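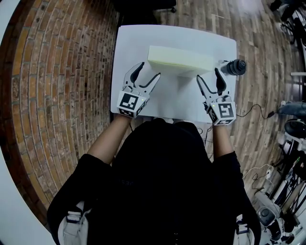 Floor Kuipers
Safety walk-round, Tuvow open day, Clevedcombe

Checked Friday before doors, then again with the first group in. Sheet 29.

1. Floor, demonstration tables
Cable from the right-hand gripper runs over the boards. Tape it down or route it behind the operator. White coiled cable near the tripods – same action.
Status: open

2. Tripods and stands
Too close together on the right side. A visitor stepping back will catch a leg. Move to the wall.
Status: open

3. Hand-held grippers
Finger pads checked on both, no tears. Pinch point at the fingertips. Visitors may try them with staff beside them, one visitor at a time.
Status: OK

4. Backpacks and straps
Buckles to be fastened before anyone picks up a gripper.

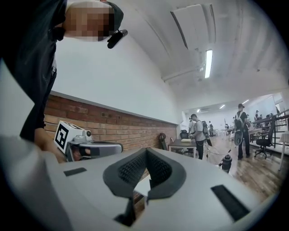
Loose strap ends get tucked in as well. Ans Mulder will brief the operators again at noon.
Status: OK with comment

5. Walkway along the railing
Keep clear for the full length. Rolling chairs go back under the desks when not in use.
Status: OK

6. Extinguisher
Tag 3296, in date. Van Loon service sticker is peeling but readable.
Status: OK

Items 1 and 2 to be closed before the second group. Copy to Ans.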